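3 min read

Grelosell's folding method comes with a July write-up and one headline claim: 800 hand-held demonstrations, no robot needed to collect them, and the policy folds a T-shirt as well as one trained by teleoperation. I read it twice and still don't buy the second half.

The collection side is fine. Two grippers, one per hand, pick the cloth up and go. Murnmont's older kit needed an arm bolted down first.

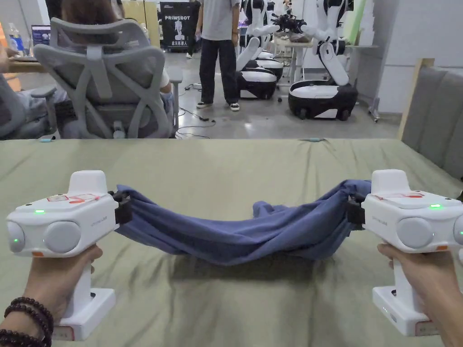
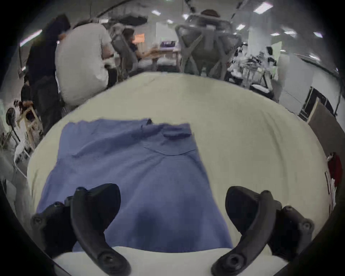
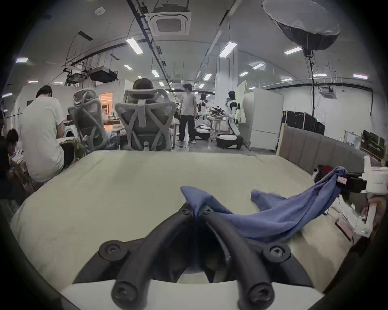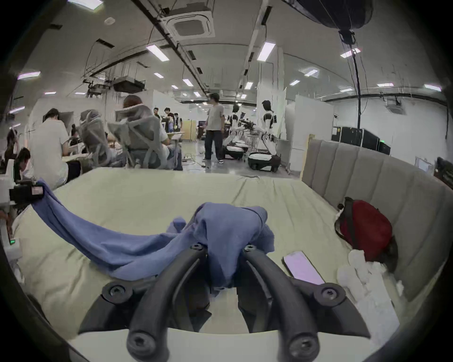
Blue cloth and a cluttered room behind it, in all four.

My trouble is with the test. Success is scored over 20 trials, all on fabric the policy had already seen, and a fold counts if it "looks acceptable" to the person scoring. The Politis baseline got fewer demonstrations and no tuning that I could find. Fustby published 900 trials for a duller result, and I trust it more.

Buy in for the data collection if that's your bottleneck. As evidence about folding, 2 stars until they show a shirt it hasn't met.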